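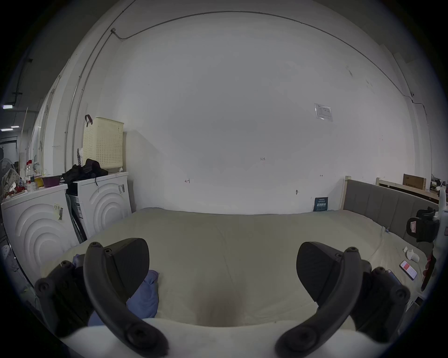
Gripper open over the bed, nothing held

Hand-held gripper demos on a bed: clear everything off first, or leave the clutter?
Posted in Teaching by Demonstration

Ji-hoon Hyun
Hi all, first post, long-time lurker. I'm teaching a policy to pick clothes up off a bed and put them in a laundry basket, and I'm doing the demos with a hand-held gripper (two fingers, wide-angle camera on top, you just walk around with it and do the job yourself). The arm that's supposed to run it later is over at Pulbridge and I only get it now and then, so I can't check as I go.

The photo is from the camera on the gripper. You can see what I'm dealing with! There's a light-blue cloth on the left of the bed, a phone over on the right, and some little white bits near the phone. The basket is across the room, up on one of the white machines, with a pile of black clothing in front of it. So each demo is a bit of a trek: grab at the bed, turn, walk over, lift, let go.

I've done 100 takes so far with the room more or less like this. Trained on those, and on the arm it goes down toward the bed nicely and then sort of hovers. Sometimes it closes on a fold of the sheet. Once it got hold of something it never even reached the basket, it just drifted left and stopped. My questions are:

Should I strip the bed down to only the cloth? Is a pale sheet with wrinkles a problem? And do I just need more takes, like 1000? My wrist is hoping for a no.

fingerless_fred
more data. always more data. also get a darker sheet

Jong-dae Yang
I did a job a lot like yours last September (towels, not shirts, but same idea) and I'd slow down before you do 1000 of anything.

Leave the clutter, mostly. If the phone is there in every take and always in the same spot, the policy may be using it as a landmark, and then you move it and everything goes weird. So shuffle things between takes. Phone on the other side, phone gone, book flat on the bed, whatever. What I would take away is anything you'd be upset to see squeezed, because at some point the arm is going to go for it. I lost a decent pair of glasses that way.

The hovering sounds to me like your own hesitation. Go back and watch a few takes at full speed. When I did this I had a habit of stopping just above the cloth to get the fingers lined up, a second or more every time, and the robot learned the stop beautifully. It had no idea when to leave it, since nothing in the picture changes while you wait. Practice the grab until you can do it in one smooth move and throw out the takes where you dither. I cut mine down hard and it got better with fewer.

For grabbing the sheet: come in lower and flatter, and pinch a raised fold of the cloth, never the flat middle. Pull the sheet tight too. I don't think the color matters much with a blue cloth on it. If your next thing to pick up is beige, ask again, haha.

The basket part is where I'd really change something. You're a person, you can walk. Can the arm at Pulbridge even get from the bed to the top of that machine? If it's bolted to a table then half of each demo is showing it something it can't do. Put the basket on the bed or on a chair next to it and redo the lot. If it's on a mobile base, ok, but then record the grab and the carry as separate tasks first and join them later.

Oh, and start every take with the fingers open and nothing in them, like in your picture. Sounds dumb, but I had a bunch that started half closed and they caused me grief for ages.

Ji-hoon Hyun
Oh no. It's bolted to a table. I never even thought about the walking!! And yes, I watched 8 of them over lunch and I pause in every single one, it's painful to watch. Moving the basket onto the bed tonight and starting over.

Prindgate
Coming at this from the other side, we don't use hand-held at all, we drive the real arm with a leader arm and record that. It's slower and your shoulders will hate you, but you can't show it anything it can't reach. If you can book even one afternoon with the arm, do up to 600 seconds of grabs that way and mix them in with your hand-held ones. Check that the camera sits at the same angle on both or the mix won't help. Ours was tilted a little for weeks and we blamed the cloth.

Jong-dae Yang
Seconding the camera angle thing. Tape a mark on the mount.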